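Kids' Corner > Ask Adwoa > Your Amazing Body

Why Does My Back Bend?

Hi, it's Adwoa Boateng again! Today I'm talking about the bendy pole that runs from your neck to your bottom. 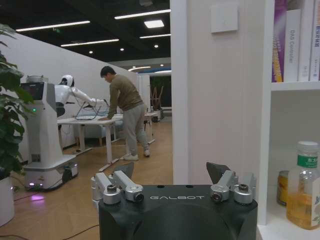 A stack of little bones

Your spine is a stack of small bones called vertebrae (say VER-tuh-bray). If it were one long bone, you couldn't tie your shoes! Between most of the bones sits a squishy pad called a disk. I think of them as jelly cushions, and they squash a bit every time you jump.

Why am I taller in the morning?

You really are, by a tiny bit! All day long your weight presses on those cushions. At night you lie down and they soak up water and puff out again. Ask a grown-up to measure you before breakfast and again at bedtime.

Try it!

Thread 20 buttons on a piece of yarn and tie both ends. Now bend it. Each button only tips a little, but the whole string makes a big curve.

Comments (3)

Dzifa Sowah: My son used pasta wheels and it worked great.

Edem Bawa: i was taller in the morning!!!

Kelly Assunção: Can you do knees next please?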